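Ondadon Wedding Paperwork Kit: my review

Last updated: 2022-05-05
3 min read

My partner Tshepo and I got engaged in November, and within a week I'd bought the Ondadon kit, a ring binder plus online checklist for same-sex couples getting married when one of you has a foreign passport. It cost £40. I'm the one with the passport!

First impressions were good. The binder has a section for every stage, from giving notice to changing names at the bank, and the letters are written in normal English (bless them). We used the one for asking a registrar about translated birth certificates almost word for word and got a polite reply with the right form attached.

It's also the only kit I looked at that takes civil partnership seriously. The Bellix one gives it half a page and then goes on about cake. Ondadon has a whole chapter on converting a partnership to a marriage, and on which countries will recognise either, which mattered a lot to us with family spread over three of them.
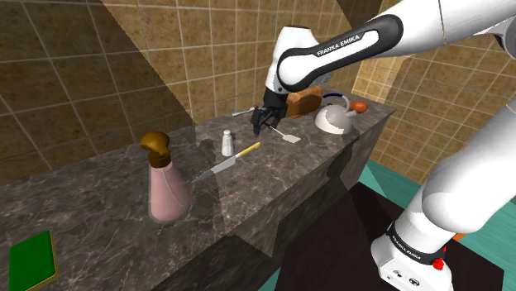

What I'd change

The online checklist is a pain. It has 98 items, you can't hide the ones that don't apply, and it logged me out every time I went to make tea. Two of the templates still said "bride" and "groom" in the small print, too – in this kit, of all kits! I emailed and got a corrected set back the same evening, so fair play to them.

The section on pensions is thin as well. We ended up paying a solicitor £300 to go through ours, and I'd do that again.

Four stars from me, and Tshepo says three because of the checklist.

Ertuğrul Keskin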